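Jun 4, 2019

I have been working through the procedural history of press accreditation at the Soltow regional council, mostly from the minute books and partly from a box of correspondence that Gifty Essien let me scan in November. Most accounts treat accreditation as a security matter. In the Soltow papers it begins as a furniture matter.

The council chamber had one table for reporters, with four seats. The standing orders did not mention it. Seats were held by custom, and custom meant the two dailies, the wire service and whoever arrived first. When the Rungrueang weekly asked in writing for a permanent place, the clerk replied that no places existed to be granted, which was correct as a reading of the standing orders and no help to the weekly.

The dispute ran for 17 months. The file holds 23 letters, and the argument shifts twice. The early letters are about space. The middle group is about who counts as a reporter: whether a stringer paid by the line has the same standing as a salaried employee, and whether a publisher may cover meetings for his own paper. The last few concern who decides. By then the dailies had formed an association and were asking the council to recognise its membership list as the list for the table. 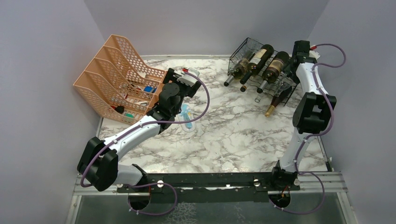
The council agreed, with conditions, and the conditions are the part worth reading closely. The association could certify names. The clerk kept the right to refuse entry for disorder but gave up the right to refuse on any other ground. A lapsed member had 42 days to renew before the seat was reassigned. The table itself stayed council property, and the order specifies its position against the left wall of the chamber. I tried sketching the room from this and kept getting it wrong until I treated it like the enclosure in the photo, with a left wall, a back wall, a right wall and a long bar across the front edge. In the chamber the bar was the public rail. Once that is fixed at the front, the sightline complaints in letters 9 through 12 make sense: a reporter at the left-wall table could see the chair but not the councillors seated on the same side.

Tassanee Jaidee, who wrote the only other study of these papers I know of, reads the agreement as a capture of the press by its two largest members. I think the evidence is thinner than she allows. The weekly was certified in the first list. So was a part-time correspondent for the Vakholm paper, over the written objection of one of the dailies. What the association did restrict was substitution. A certified name could not send a colleague without notice, and that rule fell hardest on papers with small staffs.

There is also a question about the gap in the minutes after the agreement. Nattawut Rojanasak suggested to me that the relevant volume was rebound and the order of pages disturbed. I checked the folio numbers and he is right for the first half of the volume. The second half is continuous and still says nothing about the table, so either it worked without incident or complaints were going to the association and were never forwarded. Its own records have not been found.

Two corrections to my earlier post on Skosia. The gallery rule there was adopted by resolution and was never a by-law. I also gave Paweena Kongkaew's title as clerk when she was deputy clerk at the time. Both are now fixed in the text.

Next I want to compare the Soltow renewal clause with the Skosia version, which has no grace period at all. The scans are done but the handwriting in the second folder is slow going.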